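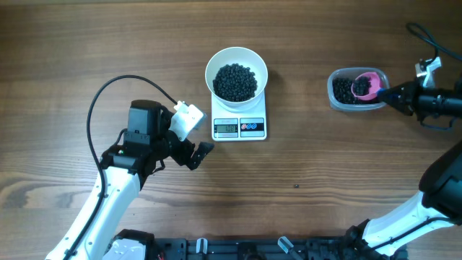 Notes from the self-build group, February

I said I'd write these up, so bear with me, my handwriting went downhill after the tea came round.

Mortar for the garden walls took up most of the evening. The Clastier Road plot had a batch go crumbly, and I think we all agreed the sand was going in by the shovelful with no one measuring. From now on we use gauging buckets, levelled off at the top. Agreed.

Lime next. Trultavex have quoted for 18 bags, delivered, but only if we order before the end of the month. Tsoukalas are dearer and will take back unopened bags - I liked that, others weren't bothered. We went with Trultavex.

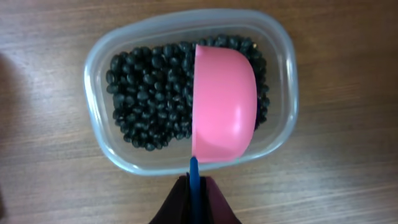 Black beans in a plastic container

The mixer is making that grinding noise again. Vesitz want £50 to look at it and up to £600 for a new drum, which got a groan! We'll pay for the look and decide after.

Frost covers: we have 2 left and both have holes in. I'm pricing new ones.

Any other business: please wash the trowels. I found one set solid in a bucket and it took me ages to get it out.

Next meeting in March, 7.30 pm, same room, bring your own mug.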